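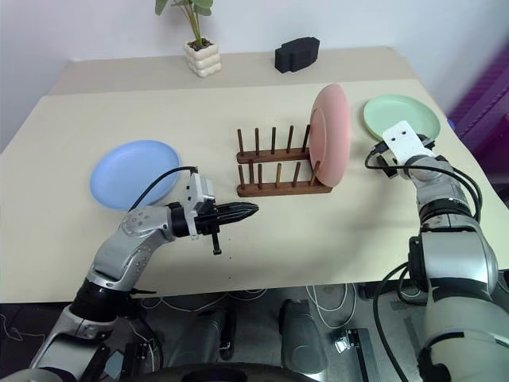
Bezawit Yimer wrote to ask whether plates should go into a wooden rack straight from the sink or be dried with a cloth first. Straight from the sink is fine, provided you let them drip for a moment. More questions we get about the Irnau rack are answered below.

Which end should I fill first?
Either. Most people start at the end furthest from the sink so they don't reach over wet plates. Large dinner plates are steadier at the ends, small ones can go anywhere.

Will it hold bowls?
Shallow ones, yes. Deep bowls tip forward and are better left upside down on a tea towel.

Can the rack go in the dishwasher?
No. Wipe it with a damp cloth and stand it on its side to dry.

The wood has gone dull. What should I use?
Any food-safe oil. Put on a thin coat, leave it overnight and rub off what's left. Twice a year is enough – more often if your water is hard.

One of my pegs is loose.
A little wood glue usually sorts it out. Spare pegs for the Irnau and the older Delar are sold singly, part number 806. We can't supply them for racks bought before 2008.

Do I need a tray underneath?
On a worktop that marks easily, yes. On tile or steel a folded cloth will do.

Who do I contact about a return?
Valentin Le Goff, at the Lebrun shop. Please have your order number ready.

Page updated 11/5/24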